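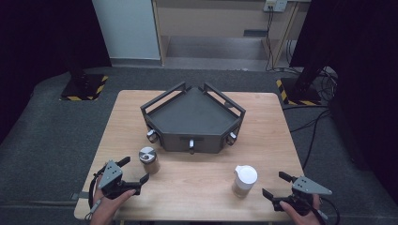
I've bought cast recordings and ballet scores on CD for years, and for most of that time I looked after them terribly. So these are my tips, mostly learned the hard way at my own kitchen table!

Fingerprints first. A soft, barely damp cloth does it, wiping straight from the center hole out to the rim (never round and round, I ruined a lovely Virág overture that way). Let the disc air dry on its edge before it goes back in the case.

Cracked jewel cases I just swap. I keep a stack of empties and move the booklet and back card over while the kettle boils. If the booklet is stiff to pull out, bow the front cover a little and it slides free – don't yank it by the corner.

Sticker goo on the plastic comes off with a dab of cooking oil left on for 2 minutes, then dish soap. Keep it well away from the paper bits. I tried it once on my Manach dance suite and the cover has a see-through patch to this day.

For shelving I go by composer, then by show, with the ballets at the far end. My sister files hers by color, and I've stopped arguing. The Gridus box set is too tall for my shelf, all 39 tracks of it, so it lies flat on top with the programs tucked underneath. Those stay nicely pressed, too.

Next up is the vinyl, and I'm dreading the dust.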